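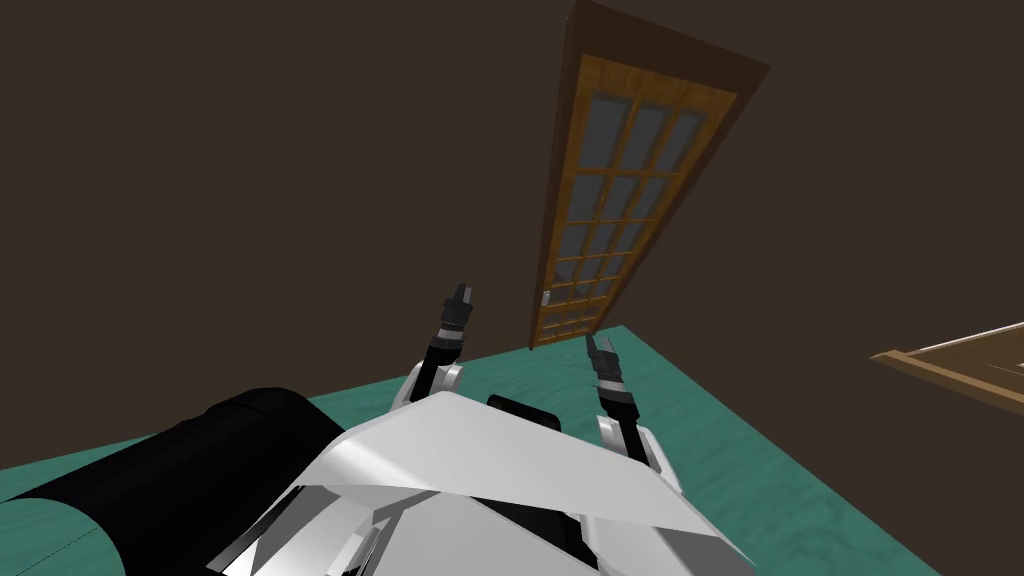 How Does a Canal Lock Work?

A canal is a waterway dug by people. Water in a canal must lie flat, but land is seldom flat for long. Sooner or later a canal reaches a hill, and boats need a way to climb it. The answer is a lock.

A lock is a short, deep chamber with gates at both ends. One end opens to the higher part of the canal and the other to the lower part. By letting water in or out, the keeper can raise or lower a boat between the two levels. No engine is needed to lift the boat – the water does the work.

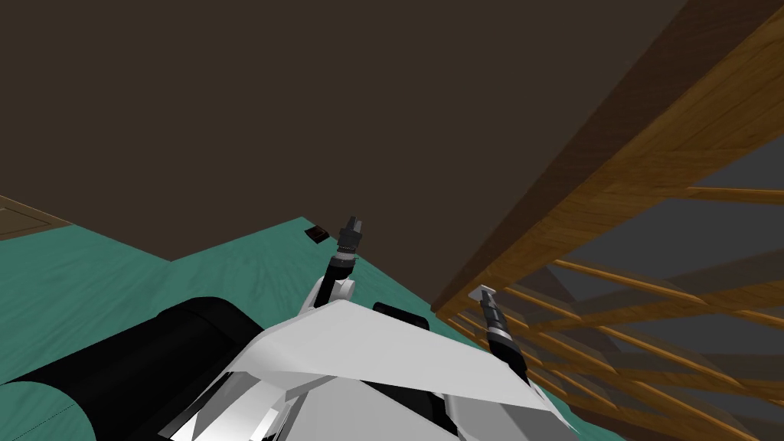 Elvira Arango

Going up

A boat travelling uphill enters the empty chamber through the bottom gates, which are then closed behind it. Small openings called paddles are wound up at the top end, and water flows in from above. The boat rises slowly. When the water in the chamber is level with the water outside, the top gates can be pushed open and the boat may leave.

Going down is the same process in reverse. The boat enters a full chamber, the top gates are shut, and the water is let out through the bottom paddles.

Why are many lock gates V-shaped?

Where there is a pair of gates, they usually meet in a shallow V that points towards the higher water. The weight of that water presses them tightly together. They cannot be opened until the levels match, however hard a person pushes.
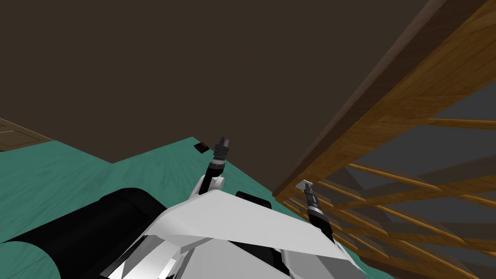
What happens if a hill is too high for one lock?

Engineers build several locks, one after another. This is called a flight.

The Bornesdale Canal, opened in 1831, has a flight of 3 locks at Carnadar. A boat needs 90 minutes to pass through all of them when traffic is light. The canal is closed for repairs each February, when the chambers are drained and the gates are inspected.

Words to remember

Chamber: the space in a lock where the boat waits.
Paddle: a small shutter that lets water through.
Flight: a group of locks close together.
Towpath: the path beside a canal, once used by horses pulling boats.

Children visiting a lock must stay with an adult and keep well back from the edge.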